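About Bosuvden

We collect the examples that household robots learn from. It is slower than it sounds.

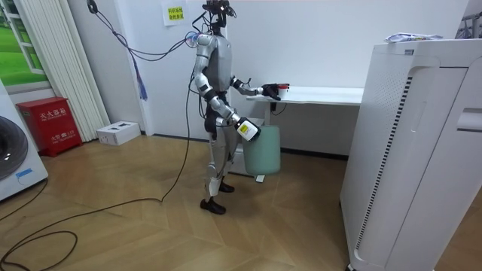
What do you do all day?

We walk a robot through small chores, over and over, and record every joint angle and camera view while it happens. Each run gets checked, labeled and filed, and a customer's learning system studies the pile.

Bosuvden opened in June with 2 rooms and a very optimistic schedule. The schedule called for 1247 finished runs of our first chore set, Lukum, in the opening month. We delivered 197. The customer was kind about it, and we have since stopped letting anyone write schedules before lunch.

Lukum covers tidying: picking up cups, carrying buckets, clearing tables, putting things where a reasonable adult would put them. Getting our staff to agree on where that is took longer than the wiring.

A run is kept if the chore gets done and the recording is complete. Fumbles are kept too, in their own folder, labeled as fumbles. Some customers want them more than the good ones. We try to take this as a compliment.

Our second set, Colance, is laundry. It has 40 chores on the list, and socks account for more of them than we would like.

Operators train on the Cherkaoui bench, a tabletop course named after the street we used to rent on. You stack, pour and sort through the robot's arms until your own shoulders complain, then you move on to the full body. Previous experience is not required. Patience with cables is.

To ask about a chore set or an operator job, use the contact form. We read it between runs.

Page last updated October 4, 2020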